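Notebook, Surnivmont cell, September
Planner and perception, board pick in sim

Grasp pose from the detector was off in yaw whenever the wrist shadow crossed the fixture. Ivan Palamarchuk reran the 600 seeds with shadows on; 5 failures, all at the approach waypoint. Pre-grasp offset is now a parameter, no longer hard-coded. Planner timeout set to 1120 ms.

Solomiia Kovalchuk wants the bins added as collision boxes before the next merge. Agreed.

Sim cell, board in fixture:

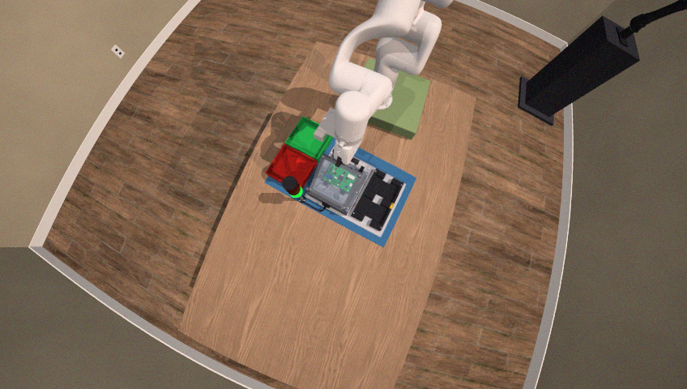
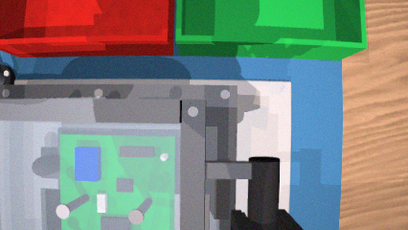

Still open: the two clamp frames disagree in the Brilto config. Check sign of z before touching the controller gains. Retime the descent after that.

Comments (2)
ivan_p: z sign is wrong in the left one only, patch pushed
Solomiia K.: does the offset survive a reload? mine reset

This site uses cookies. Accept / Settings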